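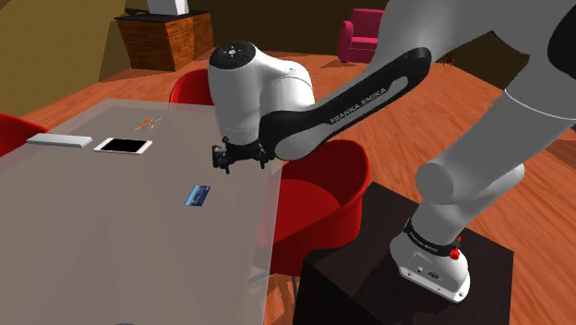 Franka-Arm am Tisch in der Simulation, Greifer über der Tischkante, blaue Karte auf der Platte.

3. Januar 2022

Für die Greifaufgaben in Gernska gab es bisher keine schriftlichen Regeln. Jeder hat Szenen gebaut, wie er wollte, und die Ergebnisse ließen sich danach kaum vergleichen. Über die Feiertage habe ich die Notizen von Lindalva Frota und meine eigenen zusammengeführt. Stand jetzt gilt Folgendes.

Szenenaufbau: Jede Szene bekommt eine feste Kennung und einen gespeicherten Zufallsstartwert. Objektposen werden vor dem ersten Simulationsschritt geschrieben, danach darf nur noch die Physik daran etwas ändern. Manuelles Nachschieben im Editor macht den Lauf ungültig. Wer die Szene ändert, vergibt eine neue Kennung.

Flache Objekte: Karten, Telefone und Ähnliches werden getrennt ausgewertet. Die Kollisionsgeometrie muss dem sichtbaren Netz entsprechen. Künstlich verdickte Hüllen haben uns im alten Mastavico-Satz Erfolgsquoten geliefert, die wir später zurückziehen mussten. Ein Griff zählt erst, wenn das Objekt 80 mm über der Platte ist und dort 270 Schritte lang ohne Kontakt zur Umgebung bleibt.
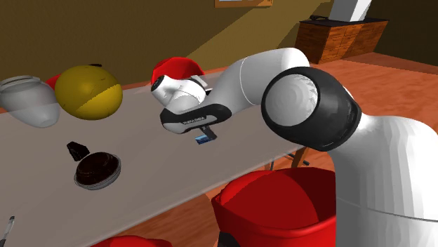

Das Haltekriterium gilt unabhängig davon, wie voll der Tisch ist. Berührt der Arm ein Nachbarobjekt, wird der Lauf nicht abgebrochen, der Kontakt kommt aber mit Kraftmaximum und Zeitstempel ins Protokoll. Kontakte zwischen Arm und Möbeln führen immer zum Abbruch. Das betrifft auch Stühle, die in früheren Szenen ohne Kollisionskörper liefen.

Umfang: 2.000 Läufe pro Aufgabe, verteilt auf 18 Szenen. Abgebrochene Läufe bleiben in der Statistik und werden als Fehlschlag gezählt. Die Bildrate der Kameras ist vom Physiktakt zu entkoppeln und separat anzugeben.

Offen ist die Reibung. Lindalva Cordeiro möchte einen Wert je Materialklasse, ich würde ein Intervall vorgeben und daraus ziehen. Bis zur Entscheidung im Februar bitte den verwendeten Wert in die Szenendatei schreiben, auch wenn es der Standardwert ist.

Mit der ISO 10218 hat das alles nichts zu tun. Für den Betrieb am echten Arm gilt weiterhin die eigene Risikobeurteilung.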